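住户车道通行凭证被拒及会费状态显示异常：工单处理记录
2025年9月5日，星期五
Ollotero 住户系统服务台

工单类别：门禁与会费账户
涉及范围：Milletti 社区全部住户出入口
涉及系统：Etamum 住户门户；Bachmann 门禁控制器
优先级：高
当前状态：已解决，附带一项待办

一、问题受理

服务台收到 Milletti 社区管理处报告，称门户升级后，部分住户的车辆感应标签在住户车道不被识别，栏杆不起，须改走访客车道由岗亭核对证件后放行。报告同时指出，其中若干住户登录 Etamum 门户后，会费账户页显示“状态待确认”，而管理处留存的收款凭证表明会费已缴清。

社区登记住户共 1,526 户，设有 3 个出入口，各出入口均装有 Bachmann 控制器，通行名单由 Etamum 每日夜间导出后下发。管理处最初认为故障限于主入口，经岗亭登记簿核对，其余出入口亦有同类情况，且同一标签在各处的表现一致。据此可以初步排除读卡天线或个别标签损坏的可能。

管理处在报告中提出以下要求：在原因查明之前，不得因系统状态拒绝住户入内；岗亭人员不得向住户口头说明其会费情况；如需停用夜间下发，应事先取得管理处书面同意。服务台对上述要求予以确认。

二、初步排查

服务台首先调取最近一次夜间下发的名单，与门户中的车辆登记表逐条比对。名单中状态为“有效”的住户与车辆登记表一致，未发现标签号错位或重复。状态为“暂停”的住户共 41 户，全部在管理处上报的清单之内，清单之外无遗漏。

随后核对了以下各项：

1. 标签号长度与校验位。全部符合控制器要求，无截断。
2. 房产地址编码。升级后门户将街道号与户号合并为一个字段，控制器端仍使用两个字段，但导出程序已作拆分，拆分结果正确。
3. 产权人姓名变更。受影响住户中有数户近期办理过产权过户或转入家庭信托，最初被视为可能原因。经核对，另有多户同样办理过过户而通行正常，此项排除。
4. 出租登记。受影响住户中既有自住，也有出租，与租约到期日无对应关系。
5. 控制器时钟。各出入口时钟一致，与下发服务器相符。

在排查第 3 项时，服务台曾请管理处暂缓办理新的过户登记，以免名单变动影响比对。该项排除后，暂缓要求即行撤销，积压的申请由管理处按原顺序办理。

经上述步骤，问题范围缩小至会费状态字段。服务台将受影响住户的缴费方式导出后发现，各户均选择按年一次缴清，无一户采用按月或按季扣款。服务台遂将导出文件样本及字段说明送交门禁方，请其确认控制器如何处理“下次应缴日期”为空的记录。

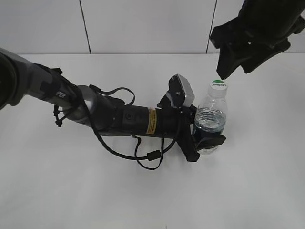
Bachmann 回复：样本文件已收悉并在测试控制器上载入。控制器对“下次应缴日期”一栏按日期格式读取，该栏为空时，固件将其视为早于当日的日期，状态随即转为“暂停”。此处理方式自控制器安装之日起未有改动。我方记录显示，升级前收到的文件中该栏从未为空，年缴住户填写的是下一会费年度的起始日。请核实导出程序是否有变更。在贵方核实期间，不建议在控制器端手工改动单户状态，夜间下发时会被覆盖。

服务台就此向 Etamum 发出查询，并附上升级前后各一份导出文件。对方确认，升级后的门户将年缴账户定义为“无未结账期”，账期表中不再为其生成下一期记录，须待新年度会费标准经业主会议通过并录入后方才生成。新年度账期自 11 月起算，在此之前，年缴账户的“下次应缴日期”即为空值。

三、原因认定

综合两方答复，服务台认定原因如下：

门户升级改变了年缴账户的账期生成规则，导出文件随之出现空值；门禁控制器不接受空值，按逾期处理。两套系统各自均按其设计运行，接口说明文件中未就空值作出约定，升级前的联合测试亦未选取年缴账户作为样本。

关于会费账户页显示“状态待确认”，原因与此相关但并不相同。该提示由门户自行生成，凡账户在控制器端为“暂停”而在会费台账中为“已结清”的，即显示此提示，供管理处人工复核。提示本身不代表欠费，也不会触发滞纳金或催缴函。服务台已查验，受影响住户均未被计收任何滞纳金，亦未有催缴函寄出。

需要说明的是，选择年缴的住户并不止上述 41 户。其余年缴住户未受影响，是因其在升级前已向管理处申请预存下一年度会费，台账中已有后续账期，日期栏不为空。

四、临时措施

在导出程序修正之前，经管理处书面同意，采取了以下临时措施：

1. 停止夜间自动下发，改用升级前最后一份有效名单，新增及注销车辆由服务台人工补录。
2. 各出入口住户车道增派岗亭人员，对标签未识别的车辆核对住户证件后放行，不作访客登记。
3. 门户首页发布通知，说明部分账户的状态提示与会费缴纳无关，请住户勿重复缴费。
4. 已重复缴费的住户，可选择原路退回或转作下一年度预存，由管理处逐户确认。

临时措施实施期间，有住户询问访客预约是否受影响。访客预约使用独立的临时码，不经过会费状态判断，故不受影响。施工及送货车辆的放行亦照常按承包商登记办理。俱乐部会所、泳池及健身室的门卡同样使用独立名单，未见异常。

另有住户反映，其租客的标签在临时措施实施后仍不可用。经查，该户租约已在门户中到期而未续登，与本工单无关，已由管理处另行受理。

五、车辆登记资料补录 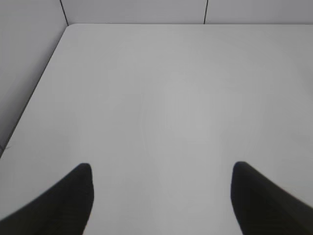 名单回退后，部分在升级之后新登记的车辆须重新提交资料，包括车辆登记证、住户证件及停车位分配单。服务台受理的补录申请中，不少因上传图像无法自动裁切而退回，多见于将证件放在格纹桌布、木纹桌面或反光玻璃上拍摄的情形，系统难以辨认纸张边缘。住户自行拍摄时，请选用颜色均匀、表面哑光、没有花纹和字样的台面，白色纸质文件与浅色台面较为接近时，可在文件下垫一张深色纸。图像应包含文件四角，文字方向端正，不得使用滤镜。不便自行上传的住户，可携原件至管理处窗口，由工作人员代为扫描，不收取费用。

补录资料的审核标准与首次登记相同。车辆登记证上的姓名与住户姓名不一致的，须另附同住声明或公司用车证明。高尔夫球车不在本次补录范围内，其标签名单由管理处单独维护。

六、修正与验证

Etamum 提供的修正内容为：年缴账户在下一账期尚未生成时，导出文件的“下次应缴日期”填写当前会费年度届满之次日；凡确有欠费的账户，仍按原规则填写实际逾期日期。Bachmann 方面同意在下一次固件更新中增加空值检查，遇空值时保留该户前一日的状态，并向服务台发出告警，不再自动转为“暂停”。

修正版本先在测试环境载入全部 1,526 户资料，其中登记有车辆标签的为 1,095 户。导出文件中日期栏无空值，状态与会费台账逐户相符。测试控制器载入后，此前受影响的住户均恢复为“有效”。

正式环境的验证按出入口依次进行：

1. 于次要出入口恢复夜间下发，观察一个完整的下发周期，未出现误判。
2. 于其余出入口恢复下发，岗亭保留人工核对。
3. 管理处邀请受影响住户中愿意配合者，分别驶经各出入口，感应标签均被识别，栏杆正常升起。
4. 撤回增派人员，恢复常规值守。

验证期间，控制器日志中出现一次下发超时。经查为网络设备定期重启所致，系统按设定重新下发并成功，未影响通行，不另立工单。

门户账户页的“状态待确认”提示，在控制器状态恢复后随之消失。个别住户因浏览器缓存仍见旧提示，退出后重新登录即可。

七、窗口办理安排

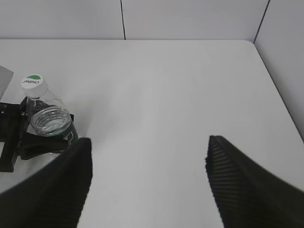

在自动下发恢复后，仍有部分住户须到场更换标签或领取退费确认书，管理处为此延长了窗口受理时间。窗口按预约顺序办理，未预约者在已预约住户办理完毕后受理。鉴于标签读写设备置于台面，且待签文件均为原件，受理台及填表桌上不得放置食品和敞口杯具；住户如需饮水，可自带透明塑料水瓶，签署文件时请将其置于远离纸张和设备的位置。委托他人代办的，受托人应携带住户签署的委托书及双方证件复印件。产权由信托持有的，由受托管理人签署。标签更换后，旧标签即时失效，不得转移至其他车辆使用。

退费确认书须由会费账户的登记人签收。账户登记人与实际付款人不一致时，退款仍退回原付款账户，管理处不受理更改收款人的请求。

八、往来意见及处理

管理处就本工单提出两点意见，记录如下。

其一，管理处认为会费状态与车辆通行不宜直接关联。按社区规约，停用欠费住户的标签须事先书面通知并给予申辩期，系统自动转为“暂停”的做法缺少这一环节。服务台答复：该关联为管理处在签约时确认的配置，可依书面申请调整为“逾期仅提示、不停用”，由管理处在完成通知程序后手工停用。管理处表示将提交业主会议讨论，在讨论结果作出之前，暂按“仅提示”执行。服务台已据此修改配置，Etamum 与 Bachmann 均已确认收到。

其二，管理处要求今后凡门户升级涉及导出字段的，须提前取得样本文件。服务台同意，并将此项列入升级前检查表。样本应至少包含以下账户类型：按月扣款、按季扣款、按年缴清、已预存下一年度、正在办理过户、由信托持有、已出租，以及存在争议款项的账户。

九、对住户的答复口径

岗亭、窗口及电话服务人员统一按以下口径答复：

问题由系统升级后的数据格式不一致引起，与住户是否按时缴费无关。受影响账户的通行权限已恢复，无须住户另行申请。会费记录未作改动，未产生滞纳金。重复缴费者可联系管理处办理退费或转存。住户的姓名、地址、付款账户等资料未向第三方披露。

对于询问他人账户情况者，一律不予答复。对于要求书面说明者，由管理处出具，服务台不直接向住户发函。正在出售房产的住户，如其过户代理机构要求会费结清证明，应以管理处会费台账为准，不得以门户页面截图代替；在异常提示显示期间已开具的证明继续有效，无须重开。

十、遗留事项

待办一项：Bachmann 控制器空值检查。该项须随固件更新一并安装，安装时各出入口将依次短时停用住户车道，具体时间由管理处提前公告。在安装完成之前，服务台每日于夜间下发前检查导出文件，如发现空值即中止当日下发，沿用前一日名单，并通知管理处。

11 月新年度账期生成时，服务台将再次逐户核对会费状态与通行名单，核对结果附于本工单之后。如届时会费标准尚未录入，年缴账户的日期填写规则须由 Etamum 重新确认，并在确认后方可恢复自动下发。

本工单主项予以关闭。住户如仍有标签不被识别的情况，请向管理处提供房产地址、标签号、所经出入口及时间，由管理处另立工单，并注明与本工单相关。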